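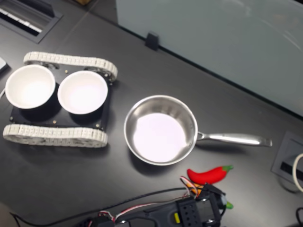 Tray carrier plus arm in a canteen kitchen: what happened to your staffing?
Forum: Workplace Automation > Food Service

prepline_lead
Posted 6 November 2018
We run the staff canteen at the Stekville plant, 105 covers at lunch. Management wants a fixed arm at the prep bench and a small tracked carrier to move bowls between prep and the pass. The bench trial uses one saucepan, two white bowls on the carrier plate and toy vegetables. The proposal says 12 staff hours a week saved. I have to comment on it before June. What did the job look like for your people afterward?

kettle_no_4
Which hours? If they timed only the carrying and the loading, the figure is probably correct and not much use. At our Luton site the carrying hours went down and wiping, resetting and waiting went up. None of those had a line on the old rota, so they went to whoever stood closest.

prepline_lead
Carrying and loading, yes. Cleaning is listed as "unchanged."

mbrandt_ctrl
Controls side here. Cleaning will not be unchanged. Look at the treads on the carrier: white segmented links, many small gaps. Starch and oil will get in there. Same for the perforated panels on the gripper. Fine on a bench with a toy pepper, but I would want a washdown procedure in writing before it goes near food.

saucier77
Disagree that this matters at the trial stage. A bench rig is for testing grasping and handoff. Production hardware will be enclosed. You are reviewing the wrong machine.

mbrandt_ctrl
The proposal takes its hours from the bench rig. If the numbers come from that machine, that machine gets reviewed.

kettle_no_4
Agree with mbrandt. Also the wiring. Red and white wires across the work surface are normal for a trial, but ask who may move them. We had a rule that kitchen staff could not touch cables, and the technician was on site two mornings a week. The bench was out of use for 30 hours in the first month on that rule alone.

irnetti_user
We have an Irnetti carrier, wheels, no arm. 1,000 trips logged so far. Two porters kept their hours and were moved to dish return. One likes it. The other says the day is now all one task and has asked to transfer. The hours balance on paper.

saucier77
That is a scheduling problem. Rotate them.

irnetti_user
We tried. Rotation needs both trained on the carrier, and the training budget covered one person.

wan_nights
Ask about pay grade as well. Clearing faults was added to our job description at the same rate as before. It took a grievance to change that.

prepline_lead
Useful, thanks. I will ask for separate lines for cleaning, fault clearing and waiting, plus training for everyone on the shift. Does anyone have a fault log template they can post?

kettle_no_4
Ours has four columns: time, what stopped, who cleared it, minutes lost. Will upload the blank tonight.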